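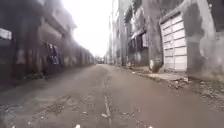

The road, looking down between the two rows of buildings

About us

Hi, and thanks for clicking over to the page that hardly anyone reads! I run Barklow Lane Walks, which is me, a good pair of shoes and a stack of notebooks. I take small groups on foot through the old back lanes, the ones with the stained walls and the big gates, and we go slowly. Really slowly. If you want to see the sights before lunch, I'm the wrong person, and I'll happily tell you so on the phone.

I started because I used to cut through these lanes on my way to work at Chidiac, a printing firm that has since moved across town. Every morning I had the same walk, and every morning I found something I'd missed (a doorstep, a bit of railing, a tree that had no business being that big). After a while I was leaving the house early just to dawdle. Friends started coming along, then friends of friends, and one December I put a card up in the bakery window and got more calls than I knew what to do with.

What we look at

Walls, mostly! I know how that sounds, but give me ten minutes. Old plaster comes away in patches and you get all these shapes and colors underneath, browns and grays and a sort of tan, and the brick pilasters go rusty-looking in long streaks.
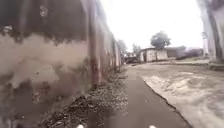

I like to ask people to pick a stretch and stay with it for a bit before we move on, and it's always the ones who rolled their eyes who don't want to leave. We look at gates and doorways too, and thresholds, and the odd places where the paving changes from one thing to another. I try to keep the dates and facts to a minimum. Partly that's my taste, and partly I've been caught out by people who knew far more than I did.

These are also streets where people live. Their laundry is out on the railings, they've got dinner on, and they didn't sign up to be looked at. So we keep our voices down, we don't peer in, and if somebody wants to get past, we squash up to one side and say good morning. Shade is hit and miss, and on a bright day the glare at the end of a lane can be fierce, so please bring a hat.

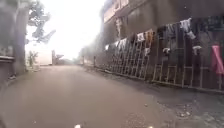
How the walks work

Groups are never bigger than 5, plus me. A walk takes two hours and we meet outside the Fistolar café, where you can get a coffee first (do, they're lovely people). Wear flat shoes. There's loose gravel along some of the walls and the surface is cracked in places, so tell me ahead of time if you're bringing a stroller or a cane and I'll pick the smoother route.

We walk in light rain. In heavy rain I'll call you and we'll find another day.

The notebooks

Everything I notice gets written down, and I'm now at entry 1736, which is a little embarrassing. Dristov, the small press over the café, has been talking me into making a book of them. We'll see! My handwriting is the main obstacle.
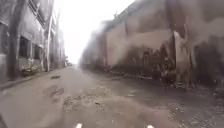 The alley with the long industrial wall on the right

Getting in touch

Call or send a message through the contact page, and please include your group size and which mornings suit you. I answer everything myself, usually in the evening, sometimes with a typo or two. School groups are welcome as long as we can split them up, and I'm glad to do a walk for people who already live nearby. Those are my favorites, because they end up telling me things, and I go home with three more pages to write up.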